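Mamo: a collection of kitchen tidying sessions
README, last revised 2021-09-29

Welcome, and thank you for taking an interest in Mamo. The collection holds short recordings of ordinary kitchen things being picked up, turned over, stacked and put back where they belong. It grew out of a long-running conversation between the two of us (Gangadharan Poduval and Jayanthi Bangera) about why it should be so hard to write down what "a tidy kitchen" means, when everyone who has ever shared one has very firm views on the matter.

What you will find in it

There are 300 sessions, sorted into 36 folders, one folder to each household object. Bowls have the lion's share, and we make no apology for that, being fond of bowls. You will also find mugs, side plates, colanders, lidded tubs, wooden spoons and a good many tea towels. Most of the crockery and plastic came from a clear-out at Brorkier, the little housewares shop that used to be two doors down from us, and the rest came out of our own cupboards. A few pieces have gone back into daily use at home, so please don't write asking to borrow the yellow colander.

Every folder has a plain text file called notes.txt, in which Jayanthi has written down what the object is, what it is made of as far as we know, and anything peculiar about it. Do read these before you start. They are short, and they will tell you, for instance, which lids fit which tubs, a question that took us most of a February to settle.

A word about the bowls

The plastic bowls are light and thin-walled, and they behave quite differently from the stoneware ones. A light bowl can be lifted by its rim alone and will swing round to show you its inside; a heavy one wants support from underneath and sulks if it doesn't get it. We have kept the two sorts apart for this reason, under bowls_light and bowls_heavy.
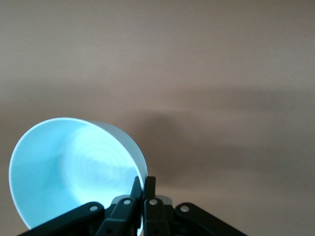
We also ask that you treat colour names with a little generosity. One and the same bowl may look pale blue in one place and very nearly white in another when the light is strong, and Gangadharan and I spent a happy evening disagreeing over where blue ends. The notes give the name we use at home, and if your own eyes tell you something else we shan't be offended.

How the sessions are labelled

Each session has one label for the task and one for the object. The task labels are lift, turn, stack, nest, return and wipe. "Nest" means putting a smaller bowl inside a larger one, and "stack" is kept for things of equal size. If a session contains two tasks, it carries the label of the longer one, and the other is mentioned in the notes. Sessions last 40 seconds at the most, apart from the tea towels, which were allowed to run on because folding a tea towel nicely takes as long as it takes.

Known faults

In 20 of the sessions the object label is missing. We know which ones they are (see missing.txt) and hope to put them right in the next version. The folder called mugs_b has two mugs in it that really belong with mugs_a, and we have left them alone so that older file lists still work. Some of the wiping sessions were labelled before we had agreed what counted as a wipe, so please take those with a pinch of salt.

Using and sharing

You are welcome to use Mamo for study, teaching or plain curiosity. If you pass it on, kindly keep this file and the notes with it. The layout of the folders follows the one we used for Nultska, our earlier and much smaller collection, so anything you wrote to read that one should open this one too. The Mistance folder is a separate set of drawer and cutlery sessions, and has its own README.

Corrections are very gladly received. Please give the folder name and session number when you write, and Jayanthi will look after them.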